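O telefone fixo da empresa ainda merece um lugar no orçamento

Há uns meses que ouço a mesma frase em reuniões com pequenos negócios: já ninguém telefona, está tudo no chat. Trabalho com atendimento ao cliente há tempo suficiente para desconfiar dela. O que vejo nas empresas que acompanho é que as pessoas continuam a telefonar quando o assunto lhes custa dinheiro ou tempo, e são justamente essas chamadas que ficam por atender.

Em novembro pedi à Ralden, uma distribuidora regional com quatro lojas, o registo de chamadas do mês. Entraram 1.587. A Hala Khalaf, responsável pela parte administrativa, estava convencida de que o número seria muito mais baixo, e explicou-me porquê: a maioria ia parar a um menu automático com seis opções e desistia antes de chegar a uma pessoa. Na contabilidade interna, essas chamadas não existiam. Só se contavam as atendidas.

É aqui que discordo de boa parte dos meus colegas. Quando uma empresa mede apenas o que atende, conclui que o telefone tem pouca procura, corta nas horas de atendimento e, no mês seguinte, atende ainda menos. Depois alguém apresenta um gráfico a descer e propõe um chatbot. O Kibet Lema, que montou a central da Ralden, chama a isto poupar no sítio errado, e tem razão.

Não tenho nada contra as mensagens escritas. Para confirmar um horário, mandar uma fatura ou acompanhar uma encomenda, são melhores do que uma chamada. O problema aparece quando o cliente tem uma dúvida que não cabe nas respostas previstas. Um fornecedor que recebeu a guia trocada precisa de falar com alguém que possa decidir, e precisa disso de manhã, antes de a carrinha sair.

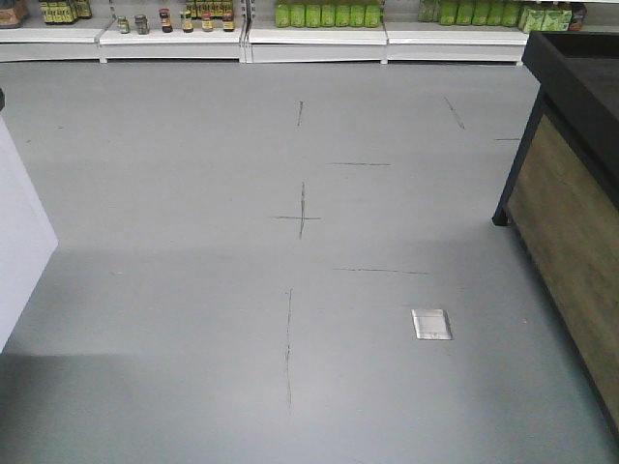
A solução não passa por contratar uma equipa inteira. Na Ponell, que tem um escritório pequeno e um armazém, bastou eliminar o menu, encaminhar as chamadas para três extensões em simultâneo e fixar um limite de 90 segundos de espera. Passado esse tempo, o sistema oferece a devolução da chamada e regista o número. A Dalal Obeidat, que gere o escritório, reservou a última hora da tarde para essas devoluções. Não comprou aparelhos novos nem mudou de operador.

Dir-me-ão que isto ocupa pessoas que podiam estar a fazer outra coisa. É verdade, ocupa. Mas convém fazer a conta completa, incluindo os e-mails de reclamação, as segundas entregas e o tempo que se gasta a reconstruir uma conversa espalhada por quatro canais. Em muitas casas ninguém soma essas horas, que ficam repartidas por departamentos diferentes.

Há também a questão dos contratos. Continuo a encontrar empresas que pagam 100 extensões quando usam um terço, numa central que foi dimensionada para outro tempo. Antes de cortar no atendimento, eu começaria por aí: pedir a lista de extensões ativas, ver quais não receberam uma chamada no último trimestre e renegociar. O dinheiro libertado costuma chegar para pagar mais umas horas de uma pessoa ao telefone.

A Samira Salameh, com quem discuto isto com frequência, acha que daqui a uns anos a conversa estará ultrapassada. Talvez esteja. Até lá, sugiro a quem gere uma empresa que ligue para o seu próprio número geral às onze da manhã, sem avisar a equipa, e aponte quanto tempo demorou a ouvir uma voz.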